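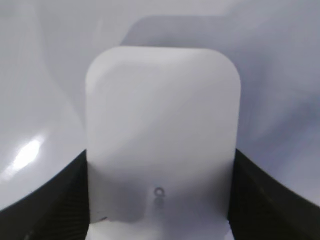 Test kitchen log, November: Lutwood Tavern beer cheese, hold test

Carried over from the last entry. The sauce for the pretzel board breaks in the well during dinner service. Line cooks have been whisking it back with hot stock, which thins it and washes out the beer. Goal is a sauce that holds 6 hours with a stir and nothing else, with the same aged cheddar and the house Paltham lager.

Base batch, unchanged through all trials
Lager, 700 g, opened the night before and left flat in the walk-in.
Whole milk, same weight as the lager.
Butter and flour in equal parts for the roux, cooked blond.
Cheddar shredded in house from the block. Bagged shred is out. The anti-caking starch makes the texture hard to compare from one batch to the next.
Dry mustard, white pepper, cayenne. Salt at the end only.

Trial A, control
Roux, milk, lager, simmer, cheese off the heat. Good at the pass. Skin formed early. Fat beading at the edge of the pan by the second stir, grainy on the spoon by mid hold. Matches what the line reports. Discarded.

Trial B, sodium citrate
Citrate at 30 g, dissolved in the lager before it went on the heat. Roux cut by half. Very smooth, held the full time with no fat release. Two problems. It reads as processed cheese on the tongue, and the salt perception goes up enough that the pretzel has to come down to match. Texture also too loose on a bar plate; it ran off the pretzel and pooled.

Trial C, citrate at half the B dose, full roux
Better. Held the full time. Slight skin, stirs back in. Coats the pretzel and stays put. Lager comes through as a mild bitterness at the finish. Flour taste present at the start of the hold and gone later, so the roux wants a longer cook.

Trial D, same as C, lager reduced before use
Reduced the lager by half and made up the volume with milk. Bitter, and the bitterness grew during the hold. Jhun Yap tasted blind against C and picked D out at once as "aspirin." Stopped early.

Well temperature
All of the above were held in the left steam well, dial at the service mark. Probe in the water bath read 195 F. That is hotter than it needs to be and probably explains part of the break in A. Repeated A with the dial backed off until the sauce itself sat just above our hot-hold limit. It still broke, later in the hold and less badly. So the well is contributing, and fixing the well alone does not fix the sauce.

Right well not tested. Its dial is loose on the shaft and the pointer means nothing. Siriwardena has the service call; ask whether they can bring a replacement thermostat on the same visit. Until then no sauce goes in the right well at Lutwood.

Reheat from cold
Chilled C overnight in shallow pans. Sets firm, cuts like soft fudge. Brought back over a double boiler with a splash of milk: smooth, no grain. Brought back on the flat top in a saucepan: scorched at the bottom, smooth above. Microwave in short bursts with stirring: fine for a single portion, too slow for a full pan. Double boiler goes in the prep sheet.

Container note
Zustex insert pan versus the plain steel one. Same sauce, same well. No difference in skin or scorch that I could detect. The Zustex pan has a deeper lip and is easier to pull with a folded towel. No reason to buy more on the strength of this test.

Service check
Ran C on the board at the bar for one evening shift. No whisking in, one stir per ticket. Pan went back to the kitchen nearly empty with the last portion still pourable. One comment from the bar that the portion looks smaller. Same ladle as before; the thicker sauce domes less in the ramekin and leaves a gap at the rim. Try the narrower ramekin before touching the portion weight.

Costing
Citrate adds very little per batch. The saving is in discarded sauce at close, which the kitchen has not been logging. Need waste weights from both shifts before any number goes on the sheet.

Open items
Roux cook time: run C again with a longer blond stage, taste at the start of the hold.
Stout version for the winter menu. Expect the bitterness from D to come back. Start with a smaller share of beer.
Label check: menu already lists milk and wheat for this item. Confirm mustard is on the allergen card at the host stand too.
Mark the left well dial with paint pen at the lower setting.
Jhun to write up C as the prep card once the roux rerun is in. Keep A on file as the old card, crossed through.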